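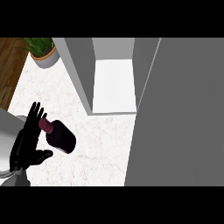
The Herrero hand and the dark bottle, in the simulated apartment.

Bandix Gripper Comparison: Frequently Asked Questions
Last updated 13 April 2022

We get a lot of mail about the comparison (thank you, truly, we read all of it), and many of the same questions keep coming up, so Kumudini Mondal and I sat down with the inbox and a large pot of coffee and tried to answer them in one place. If yours isn't in the list, the contact details are at the bottom.

What is Bandix, in plain words?

Bandix is a small side-by-side trial of robot hands and grippers doing household jobs in simulation. We give each one the same apartment, the same objects and the same controller, and then we watch closely and take notes. It began as a way for our own group to settle which hand to buy, and it grew a good deal larger than any of us had planned, mostly because Teófilo Cuadros kept asking "but what about a heavier one?" and we kept saying yes.

Which end effectors are in the current round?

There are two. The first is the Herrero, a human-like hand with four fingers and a thumb. The second is the Bostel, a chunkier gripper that we run on a light gray arm. People sometimes write to tell us that this isn't a fair fight, and I do understand the feeling, but the people who ask us for advice are very often choosing between exactly these two sorts of thing, and they'd like to know what they are giving up either way.

Why a bottle?

Oh, bottles are wonderful for this! They look easy and they aren't. The body is smooth and round, the weight sits low, and the neck is narrow enough that a hand which was perfectly happy lower down may have nothing much to hold on to higher up. A bottle also has an obvious right way up, so when a grasp lets it rotate you can see it at once, without a single chart. We use mugs, sponges and a cereal box as well, but when somebody visits and wants to see one thing, we show them the bottle.

Is any of this done on real hardware?

Not in this round. Everything on the site is rendered, and the numbers come from the simulator too. Maximiliano Tejada is preparing a bench version with real arms, and if all goes well it will begin in September. Please do treat what we publish today as a guide to how these designs behave in our simulator, and leave yourself some room for surprises when you bolt one to a table.

How many trials have you run?

There are 343 in the published set. We did more than that altogether, but the early ones used a friction setting that made everything behave as though it had been dipped in honey, and we took those out. They're still in the archive if you're curious, in the folder marked "sticky."

How do you decide whether a grasp was a good one?

We look at whether the object left the surface, whether it stayed in the hand through a slow turn of the wrist, and how far it slid against the fingers while that was going on. The last of these gets the least attention from readers and I wish it got more. A bottle can survive the whole turn and still finish at quite a different angle from the one it started with, and if the next job is to set it upright on a counter, that angle is the thing you care about. 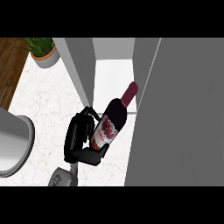 Consuelo Barroso, who wrote our scoring script, first had tilt as a simple pass or fail, and we argued about it for most of a week. A bottle lying over at a slant between two fingers may be held very firmly indeed, and it seemed unkind to mark that down in the same way as a bottle that was about to drop. So tilt is now recorded separately from hold. You can sort the results table by either column, and I'd encourage you to try both, because the order changes more than you might guess.

So which one should I buy?

I knew this was coming! If most of what you pick up is rigid and of a fairly steady size, the Bostel is the simpler companion. There is less to tune, and when it misses, it tends to miss in the same way each time, so you can fix it. If you need to shift an object within the hand, or come at it from an awkward side, the Herrero gives you many more ways to try. It also gives you many more ways to go wrong. Our thumb settings for it took two long evenings, and Kumudini will tell you that she could happily have used a third.

What controller are you using?

Tuluva, with the same settings file for both end effectors apart from the finger commands themselves. We thought hard about tuning it separately for each, and perhaps that would have been kinder to the Herrero, but then we would have been comparing our own patience as much as the hardware. The settings file is included in the download.

Why is the camera so high up?

We wanted one viewpoint that would keep the floor and the hand together in view, and looking steeply down does that nicely. The drawback is that the fingers can hide the contact points, and from some angles it's hard to judge how far the bottle is above the marble. For anything where height matters, please use the pose logs and leave the pictures for a general impression. A side camera is on our list.

Does the apartment matter?

A little. The gray panels and the wall edges limit where the arm can swing, and a long neck pointing the wrong way can knock into things. We left the potted plant in as well — Teófilo is fond of it — and it has no effect on the scoring.

Can I send you a gripper model to include?

Please do. We need a model file with sensible masses, joint limits, and a short note on what you think it's good at. Noelia Mateos looks after submissions and will write back within two weeks, usually sooner. She does ask that you open the file in a fresh install before sending it, as a missing mesh can cost her an entire morning.

May I use the pictures and logs in my class?

Yes, and we'd love to hear how it goes. A line crediting Bandix is plenty.

How do I reach you?

Use the form on the contact page and put the name of the hand or gripper in the subject line. If you are reporting an odd result, add the trial number from the first column of the table, and we'll replay it on our side.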